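The year I learned to clear the table

I have a confession about our kitchen table. For most of the eleven years — well, 11 if you count the one it spent in my sister's garage — I couldn't have told you what the top of it looked like. It lived under post, school forms, a sewing machine and one glove.

Then in January I went to stay with Tayla McPhee, who has a tiny flat in Birberg and a rule that the table gets cleared every night before bed. Everything off, even the salt! I thought it was mad. By the third evening I was doing it without being asked, and I came home wanting pale wood and nothing on it.

Starting small

My first go took 91 minutes, and I'm including the time I spent reading old birthday cards. The post went in a drawer, the sewing machine went upstairs and the glove went in the bin (its partner appeared a week later, of course).

What I found out is that a bare table shows you things. Crumbs, mainly, but also the grain. I'd never given grain a thought, and now I'm the sort of person who tilts her head at it in cafés. On a light top you get long streaks running off at a slant, darker tan against paler bands, and then loops that close up into ovals like the lines on a map. Where the light falls strongly it all goes nearly white and you have to move to see it again.

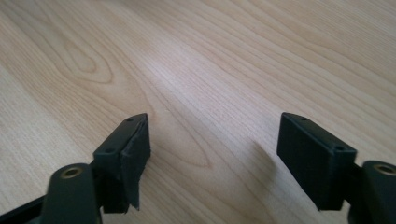
Keeping it that way

I wipe ours with a damp cloth and dry it straight after, going along the grain. Mats for anything hot. I did look at a fancy oil in Siklow, but the man in the shop asked if mine was veneer and I had to admit I didn't know, so I left it.

The real trouble is 2 o'clock, when the post comes. I've put a basket by the door and I'm strict about it, more or less — my husband still leaves his keys by the fruit bowl, and the fruit bowl isn't meant to be there either.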